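Folding and Putting Away a Child's Zippered Jacket
Household Skills Guide, Barnau Family Learning Center

Purpose of this guide

This guide sets out the method taught at the Barnau Family Learning Center for folding a light zippered jacket and returning it to storage. It is intended for parents, classroom assistants and older children who are learning to manage their own clothing. The method was prepared by Pauline Crabtree and revised in January by Annatjie Moodley, following comments from families at the Lambert and Gondik sites.

The instructions apply to unpadded jackets with a full-length front zipper, with or without a hood. Padded winter coats should be hung and are covered in a separate guide.

Before you begin

Choose a flat surface at least as wide as the jacket with both sleeves extended. A table, a clean floor or a firm bed is suitable. Wipe the surface if food or craft materials have been used on it. Check the pockets and remove tissues, coins and wrappers. Jackets that are damp should be dried fully before they are folded.

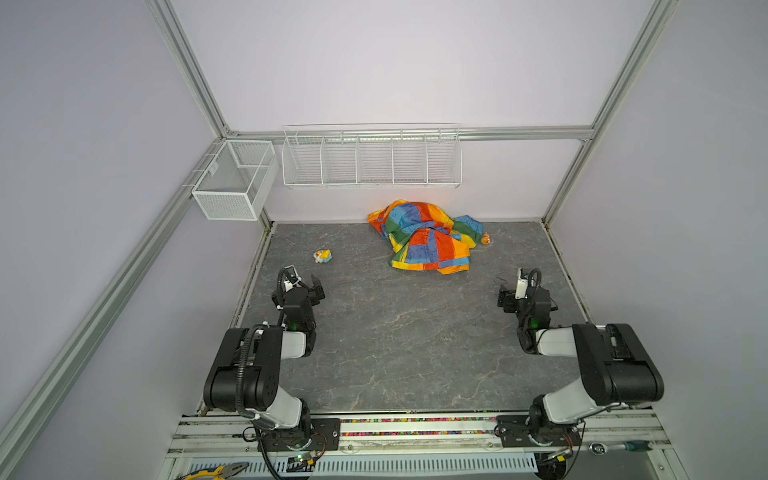

Storage should be chosen before the folding begins, as the size of the compartment determines the size of the finished fold. Measure the width and depth of the space the jacket will occupy and keep those measurements in mind at Step 5. A long wire shelf divided into five compartments, mounted on the wall above the folding surface, allows one compartment for each type of garment. A deeper basket with a single divider may be reserved for hats and gloves. Toys may remain nearby if the child wishes, provided they are moved clear of the sleeves before Step 2. Families who use drawers should allow 2 inches of clearance above the folded stack so that the drawer closes without catching the fabric.

Step 1. Open out the jacket

Take hold of the jacket at both shoulders and lift it clear of the surface. Shake it once or twice, then lower it with the back of the jacket against the surface and the zipper facing up. If the lining of a sleeve has pulled through the cuff, reach inside from the shoulder and draw the sleeve back to its proper shape.

Step 2. Smooth the body and sleeves

Begin at the collar and press outward with flat hands, working toward the hem. Extend each sleeve straight out to the side. On a striped jacket, the printed bands are a useful guide: when the bands on the left and right front panels line up, the jacket is lying straight.

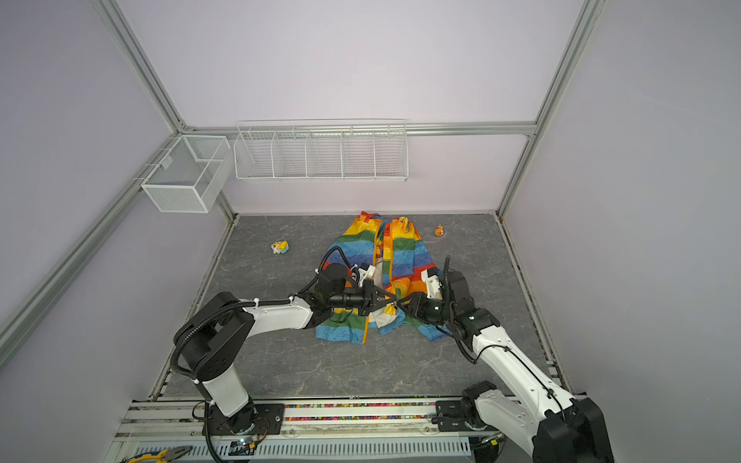

Young children often find this step the most difficult, and adults are asked to allow sufficient time for it. Harpreet McKinnon, who supervises the afternoon sessions, recommends that the adult hold the collar in place while the child smooths the lower half. The adult and child may then change places.

Step 3. Close the zipper

Bring the two front edges together at the hem. Insert the pin fully into the box at the bottom of the zipper before moving the pull. Hold the hem firmly with one hand and draw the pull upward with the other, keeping it parallel to the surface. Stop just below the collar. If the pull catches, do not force it. Move it back a short distance, clear the lining from the teeth and continue.
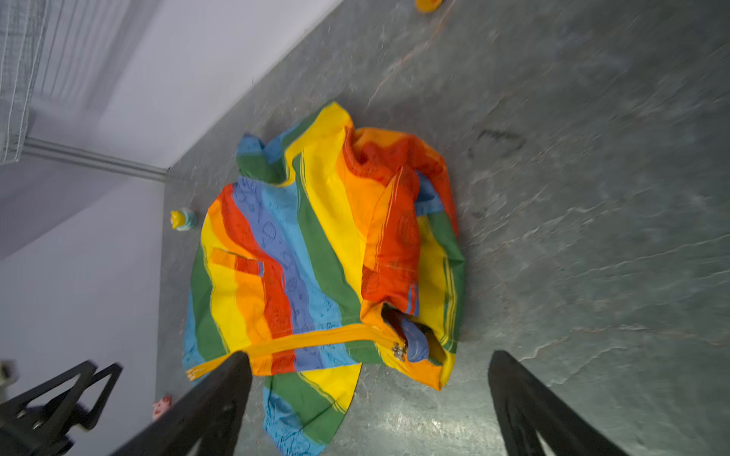
Pocket flaps should be laid flat at this stage, with any tabs turned to the outside. Where the jacket has a hood, fold it down over the front so that its edge meets the top of the zipper.

Step 4. Fold in the sleeves

Turn the jacket over so that the zipper faces down. Bring one sleeve across the back, then fold it down so that the cuff points toward the hem. Repeat with the second sleeve. The jacket should now form a rectangle with straight sides.

Step 5. Fold to size

Fold the hem up to the shoulders. For a narrow compartment, fold once more from side to side. Turn the bundle over and press gently to release trapped air.

Step 6. Put the jacket away

Place the jacket in its compartment with the folded edge facing outward. Do not stack more than 2 jackets in one compartment.

Printed copies of this guide are available from the front desk at each site. Corrections should be addressed to Annatjie Moodley.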